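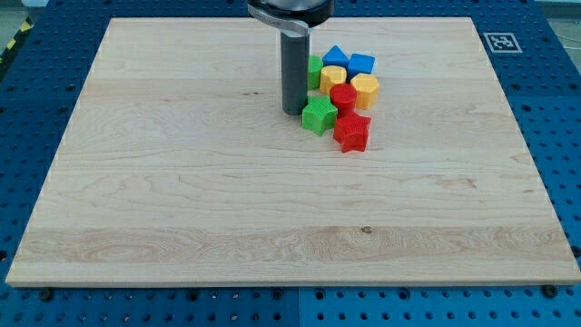
Pale maple-coloured board on a blue perforated metal table

Can I still get the old Serrano radio broadcasts anywhere?

Posted by Yatziri Sandoval, 27 Dec 2019

Hello everyone. I hope I have put this in the correct section, I did not see one for old singers.

My late mother-in-law had a record by a singer called Della Serrano, who sang on the radio from Oltley when she was young. On the back of the sleeve it is written that she had her own evening program for eight years, and that she sang live in the studio with a small orchestra. The record has 14 songs and I have listened to all of them many times. My favourite is the slow one at the end of side two, where she is almost speaking the words.

I would like to hear the radio program itself. I have looked in the second-hand shops here and I have written to the station, but the station has changed its owner and the person who answered me did not know her name. My questions are these. Did anybody record the programs at that time? If yes, where would such recordings be kept? And is it the same Serrano who sang later in the Treniveck revue, or is that a different woman? The voice seems lower to me, but I am not a musician.

I can travel a little, but not before February. Thank you for your patience with my English.

Marrow_and_Brass

Same woman. She married and for a while she was on the posters as Della Mirkanetti, then she went back to Serrano for the revue. Voices drop with age, and she also stopped singing in the high keys after her throat operation. My dad saw her in Treniveck and said she was better then.

No idea about the radio stuff. Try eBay.

tuning_fork_lil

Welcome to the board, Yatziri. Your English is fine.

Yes, some of the programs were recorded, but not many. The station cut discs when a sponsor asked for a copy, and the rest went out live and were gone. I catalogued part of a private collection that went to the Oltley library, and there were nearly 30 of these discs in it. Only three had Serrano's name on the label. Others may have her on them as a guest, as the labels usually gave the name of the program and left off the singers.

What I would do in your place:

Write to the library and ask for the local sound collection. The general desk will send you to the music shelves, where you will find the same record you already have. Say "transcription discs" in your letter, as that is how they are listed.

Ask if listening copies have been made. They will not play the original discs for visitors, and they are right, every playing takes something off the surface. When I was last there you had to book a listening room ahead and you could not take a copy home.

Please look at the record itself too. Near the paper label there should be a number scratched into the smooth part. If it ends with an R, the songs were taken from the radio discs and were not sung again for the record. In that case you have been listening to the program all this time, at least a part of it. The slow song you mention is one I would suspect, because on my copy there is a small cough from the orchestra just before the last verse, and a record company would have done another take.

I don't agree with Marrow about the operation. I have seen it repeated in a few places and I have never found where it comes from. The lower keys start on the later radio discs, before she left Oltley. About the two names he is correct.

If you find the number, post it here and I will compare it with mine.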